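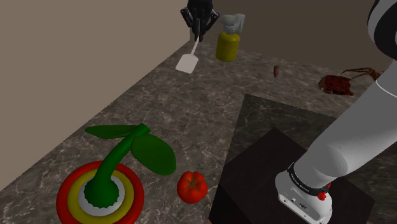 Four months without eating out

Jun 28, 2020

The last restaurant meal I had was in February, at Berell, with Lorena Henríquez and her husband. I had the lamb. I remember complaining that the bread came late. Since then every meal has been made in my kitchen, and I have gotten into the habit of writing down what I cook and what it costs. A few people asked me to post some of it, so I will.

My grocery spending for last month came to 664 dollars for two adults and a teenager. That is higher than it used to be, but the restaurant line in the budget is now zero, and that line was embarrassing. I had never added it up before. Overall we are 161 dollars a month better off, and most of that has gone into a better class of olive oil and a chest freezer for the garage.

The freezer is the thing I would recommend to anyone with the space. I cook beans on the weekend in a big pot, 500 grams dry at a time, and freeze them flat in bags with some of the cooking water. They thaw in a bowl of warm water while the rice is going. Black beans hold up best. Chickpeas are fine. White beans go to mush, so I only use those for soup.

Eggs have been the other change. I used to make them maybe twice a month and now it is most mornings. Tomás Corrigan, who I used to share an office wall with, wrote to me in April about cooking them lower and slower than I was doing, and he was right. Medium-low, butter in when the pan is warm, and leave them alone until the edges set. I had been cooking eggs over high heat for 22 years.

Bread did not work out. I know everyone else was doing sourdough this spring. I kept a starter going for a few weeks and made five loaves, and two of them were good. It took up the whole counter for a day and a half each time and my son preferred the store kind anyway. I gave the starter to Josefina Toledo down the street. She has sent me photos of her loaves and they are much better than mine.

What did work is a flatbread from Lai-ching Sin's mother, with scallions. Flour, hot water, salt, oil. You roll it out, brush it with oil, scatter the scallions, roll it up like a rug, coil it, and flatten it again. Rest the dough at least half an hour or it will fight you. I fry them in a dry-ish pan for three minutes a side. They freeze well too, uncooked, with wax paper in between.

Shopping has settled down. I go once every ten days, early, to the Echeverría market on the north side, and fill in with a produce box that comes from a farm co-op. The box is heavy on greens. We had kohlrabi four times in a row and I still don't have a good idea for it besides slicing it raw with salt and lemon. If you have one, leave a comment.

Dinner gets repetitive around the end of each ten-day stretch. The fresh stuff is gone and it's pasta, beans, cabbage, whatever cheese is left. I used to mind this. Now there's a sort of standing meal for day nine – noodles with fried cabbage, soy sauce, a lot of black pepper and an egg on top – and my son has started asking for it on other days.

I do miss having someone else do the dishes. I also miss Berell, and I have bought a gift card from them that I hope to use at some point. They are doing takeout now, but it's a 40-minute drive and lamb doesn't travel well.

Next post will be the bean soup, with proper amounts this time. A couple of you pointed out that I left the salt out of the last recipe. It's one and a half teaspoons for the full pot, and I've gone back and fixed it.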